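The first thing the floor lead at Stisdale's garment handling group wants to talk about is a checklist. It fits on one side of a page, it hangs by every cell, and she has rewritten it more times than she can remember.

"People come in wanting to see folding," she says. "I get it, folding is the fun part! But what I love is the bit before the arms move. If you start the same way every time, you can trust what comes after."

The sheet grew out of a set of house rules called Ekatau, which the group began writing in June and still argues over at lunch. Rule one is about the start pose. Both arms go to the back corners of the table, the cloth goes between them, and the operator looks before touching anything. 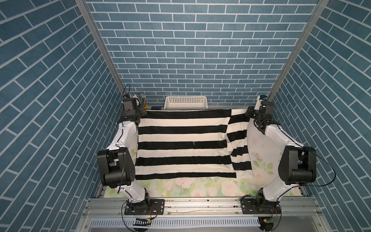 Striped garment on the table, one arm to each side.

She is especially fond of stripes. "A plain shirt hides things from you. With bands across it, you can see from across the room if a flap is sitting crooked. You don't need a ruler, you just look at whether the lines meet up."

So should a flap that sits at an angle be straightened before a run? That was the longest argument they had, she says, and it went on for most of a month. The rule they settled on is to leave it alone and write it down. "Real laundry comes at you any old way. If we tidy everything first, we're grading our own tidying." Marks on the fabric get the same treatment: they go in the notes, and the piece stays in use unless someone decides otherwise on paper.

The notes are where she really lights up. Cakitz, the logging tool they use, won't open a new run until the last one has been closed with a comment, and the comment can't be blank. The group has 1642 closed runs in it so far, and she has read a good many of them (for pleasure, she insists). "You get these tiny stories. 'Left cable sat too close, moved it, started over.' That's gold for the next person."

Cables take up a whole section of Ekatau. They need enough slack for the full reach of the arm and must stay clear of the cloth, and they are looked over at every shift change. After 500 runs on a cell, both mounting plates get their bolts checked by hand, even if everything has been behaving.

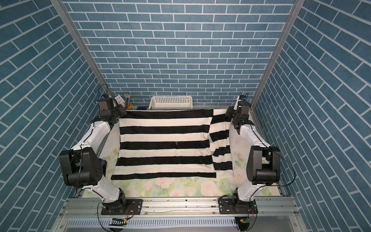
Stisdale Garment Handling Group, Olvera Building

What about the stuff along the back of the table, the pens and the basket? She laughs. The first draft of the rules called for a bare table, and it lasted less than a week. The current wording says that items may stay at the back edge if they're out of the path of both grippers, and that they go on the sheet like everything else. "A rule people skip is worse than having none. I'd much rather have one they'll follow at six in the morning."

New operators do 100 supervised runs before they work a cell alone. Some find that slow, and she is happy to hear them out, but the number stands for now. The part she won't bend on is hands. Nothing goes over the front rail while the arms are powered, and that includes reaching in to smooth out a wrinkle. "Stop it, fix it, start again. It takes a moment. I've said that so often my kids say it about the toaster."

The next version of the rules is already in draft, with a longer section on what counts as a finished fold. She has asked every shift to send in the cases they couldn't agree on, and the pile on her desk is getting tall.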